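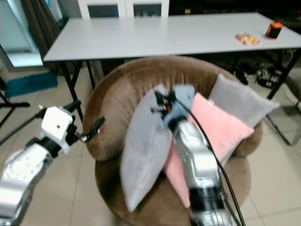 The Ultano Tub Chair in Brown

If you've been after one proper comfy chair for the corner of the lounge room, somewhere to sit with a cuppa and your feet tucked up, the Ultano might be the one you've been waiting for. It's a round tub chair with a thick, rounded rim that runs around the back and both sides in one sweep, so you can lean whichever way you fancy and there's always something soft behind you. I've sat in a great many chairs over the years (it comes with running a furniture shop!) and this is the one I head for when the kettle's on.

The cover is a soft brown fabric with a velvety feel, and the colour is a warm, dusty sort of brown that changes a bit with the light. In the morning by a window it looks nearly beige, and in the evening under a lamp it goes a good deal deeper. Please do ask for a swatch if you're trying to match it to a rug or curtains – we post them out free, and I'd much sooner send you three swatches than have you disappointed with the colour.

Cushions

The chair comes with its own padded seat, and scatter cushions are sold separately. Grey and pink are the two colours we're asked for most with the brown, and they're lovely together. Two greys and a pink fill the chair nicely for show, though most people will want to pull one or two out before they settle in for the evening. If you're on the tall side, try a single larger cushion upright against the backrest and leave the rest of the seat clear.

Our Isen cushions have a zip-off cover that goes through a cool gentle wash. Dry them flat in the shade and give them a good plump afterwards, corners included.

Price and details

Ultano Tub Chair, brown: $389
Isen cushion, grey or pink: $50 each
Width across the rim: 73 cm
Assembly: none, it arrives in one piece
Delivery: free within 100 km of the shop, please ring for a quote if you're further out

Do measure your doorways before you order, and the hallway too if there's a tight turn in it. Tub chairs don't fold or come apart, and that round back is the bit that catches people out. If you send us your measurements we'll happily check them against the chair for you.
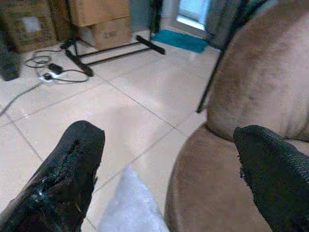
Ultano chair in brown, on light beige floor tiles.

Looking after the fabric

Any soft brown fabric with a bit of a nap to it will show marks in time, mostly on the backrest where heads and shoulders go, and I'd rather tell you so now than have you ring me in a flap next winter. Smudges can look darker than they are when the pile has been pushed the wrong way, so start with a soft dry brush and work in one direction. For anything stubborn, use a barely damp white cloth and dab. Don't scrub, and don't soak it. Try a hidden spot first if you're using a fabric cleaner, and let the chair dry on its own, well away from the heater.

A quick vacuum with the upholstery head every fortnight or so keeps crumbs and pet hair from working their way in. Run it right around the inside, down where the seat meets the back, as that's where the biscuits end up.

On tiles or floorboards

On a hard, glossy floor you may like to put a rug underneath, or a set of felt pads. We sell the Powell pads at the counter and they're easy enough to stick on at home – tip the chair forward onto a blanket, give the underside a wipe, and press them on firmly. Lift the chair when you're moving it, too, and your grout lines will thank you.

Goes well with

The Jondalov side table is a good height beside the Ultano, with room for a lamp and a mug and whatever you're reading. People also like the chair pulled up in front of a long white table, where it softens all those straight lines and gives visitors somewhere to sit while you finish what you're doing.

Questions about the chair, swatches or delivery can go to Nest Bellis at the shop, by phone or through the contact form.

Page updated Wednesday, July 17, 2019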